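Zinbridge Opens Its Chore Trials to Visitors in July

Jun 6, 2022

Can a machine tidy up after you yet? Sometimes! Zinbridge has spent the spring giving robot arms the small jobs people do without thinking, and in July we'll open the doors so neighbors and local shop owners can judge for themselves.

The trials cover 68 chores, from folding dish towels to putting away a tool pouch. Soft things with straps are the hardest by far, and our favorites. 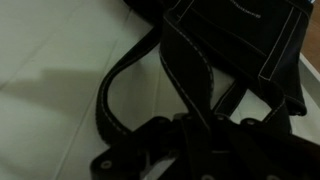

"A mug stays the same shape when you touch it," said Katia D'Amico, who leads the trials. "A strap goes wherever it likes, and I love watching the arm try to work that out."

The arms now finish eight of the chores without help on most tries. Hanging up a bag is still on the other list, along with more than 20 jobs we haven't cracked at all.

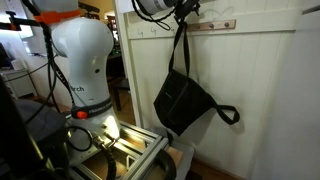
Kidus Jemal, who runs the repair shop Bavetti, helped choose the shop-floor tasks. "I wouldn't hand over my bench yet," he said. "But I'd take a helper that puts things back at closing time, even a slow one."

Visits are free, with room for 80 people per session. Every attempt will be live, misses included. To reserve a place, write to Iida Ojala at the Zinbridge front office.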